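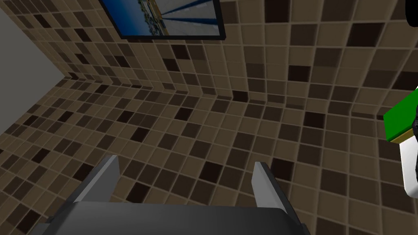
Salgate wrist drift fault

The Salgate wrist drift fault was a defect in the motion control software of the Salgate manipulator, a light robot arm with a two-finger gripper built by Heltport. Under certain conditions the arm continued to turn at the wrist after a stop had been commanded, while the controller reported that all joints were at rest. The fault was found in simulation during work on the Briluneck test suite and was later reproduced on hardware. Heltport corrected it in controller release 3.

Background

The Salgate arm was designed for pick-and-place work in kitchens, washrooms and other rooms with hard surfaces. Its gripper has a dark body and two light grey fingers that close toward each other. A camera behind the gripper looks forward over the body and between the fingers.

Briluneck is a collection of simulated rooms used to test the arm before trials on hardware. Many of its rooms have mosaic tile, in which small squares of tan, beige and darker brown are placed without a repeating pattern. Rooms of this type were added to test visual position tracking, a function that compares successive camera views to estimate how far the gripper has moved. Other objects, such as framed pictures, are placed on or near the tile to give the tracker features that are easier to tell apart.

Description of the fault

The controller combined two estimates of wrist angle. The first came from the joint encoder and the second from visual position tracking. In normal use the two agreed closely and the controller took a weighted average. When they disagreed, the controller gave more weight to the source that had reported the steadier signal over the preceding interval.

On tiled surfaces the visual estimate could lock onto the wrong row of grout lines. A regular grid looks nearly the same after a shift of one tile, and the tracker then reported no motion when the view had moved by a full tile. The error was most frequent where two tiled planes met at a corner, as the rows changed direction at the crease and the tracker switched between them. The false signal was very steady. The controller therefore favored it over the encoder, which was correctly reporting that the wrist was turning.

With the wrist angle held constant in the estimate, the position loop kept a small drive current on the joint to close an error that did not exist. The wrist turned slowly until it reached its mechanical limit or until the gripper touched a surface. A stop command did not end the motion. The stop routine waited for the estimated speed to fall to zero, found that it was already zero, and returned without applying the brake.

The emergency stop circuit was separate from the controller and was not affected. It removed power from the drives and set the brakes in all recorded cases.

Discovery

The fault was first logged in February, when a set of 395 simulated runs was completed in the tiled rooms of the Briluneck suite. Drift was present in 81 of them. The runs had been marked as passed, as the pass criteria were taken from the controller's own report of joint state. The difference appeared only when the reported angles were compared with the true angles held by the simulator.

The result was at first treated as an artifact of rendering. The simulated grout lines were sharper and more uniform than those of real tile, and it was considered unlikely that a physical camera would produce the same error. A test bench with a tiled corner was then built at the Canpolat laboratory. Drift occurred in 22 runs on the bench, all with the gripper empty and facing the corner at a steep angle. In one of these the left finger was pushed against the tile and bent at its base. There were no injuries.

Cause

Heltport's report gave the primary cause as the use of signal steadiness as a measure of reliability. A contributing cause was the design of the stop routine, which depended on the same estimate that had failed. The report also noted that the encoder and visual estimates were never compared against a fixed limit, so that a disagreement of any size could pass without an alarm.

Correction

Release 3 of the controller made the encoder the sole source for joint speed and for the stop routine. Visual tracking was kept for fine positioning of the gripper but could no longer override the encoder. A disagreement beyond a set limit now stops the arm and sets the brakes – the operator must clear the alarm before motion can resume.

The stop routine was also changed to apply the brake on every stop command, regardless of the estimated speed. This added a short delay to each cycle and increased brake wear. The inspection interval for the wrist brake was shortened as a result.

The pass criteria of the Briluneck suite were revised to use the simulator's true joint angles. Arms running earlier releases were restricted to operation with visual tracking switched off.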